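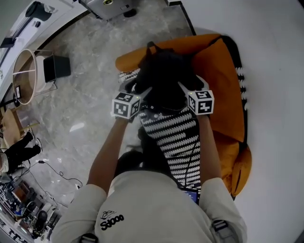

By April, Marek Pešek had folded the same black cloth so often that he did it in his sleep. He told Soudabeh this over tea and she wrote it down, because she wrote everything down.

The project was called Imen. The plan was 3,000 folds, done by hand with the grippers, in a room with a sofa in it. A policy would be trained on them and then tried on the arm at Dunidis. They had nearly 2,000 in the bank when the first results came back, and the results were poor. The arm reached for the cloth well enough. Then it waited, jaws open, as if it had forgotten the word for something.

"He's too good," Soudabeh said. She had the plots on her knees. "He never drops it. The model has never seen a dropped corner."

Marek didn't know if he was being praised. 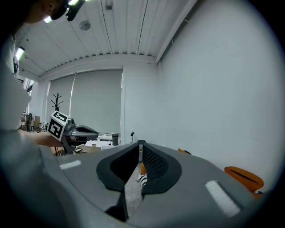
What do you do with a demonstrator who makes no mistakes?

You start his episodes from bad positions, and you keep the whole recovery in the data, including the slow parts.

That was how she put it to Aníbal Cordeiro, who paid for the room. He gave her 200 episodes to prove it. Before each one she messed up the cloth herself, with her back to Marek, and then stepped away and said go. She put one corner under a cushion. She twisted the middle. Once she tied a loose knot in it, and Marek stood looking at the knot for so long that she nearly stopped the clock.
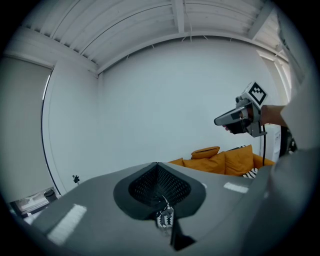 She let it run. He went in with the left gripper, missed, went in again, and got hold of it on the third try. He swore in Slovak. When it was done he asked whether she would throw that one out.

"No," she said. "That's the one I wanted."

The new policy went to Dunidis at the end of the month. Aníbal called at six in the evening and held his phone up to the arm so they could watch. It dropped the corner. It waited — Marek counted under his breath — and then it reached down and picked the corner up, a little to the left, the way he would have.

"Again," Soudabeh said into the phone, and looked for her pen.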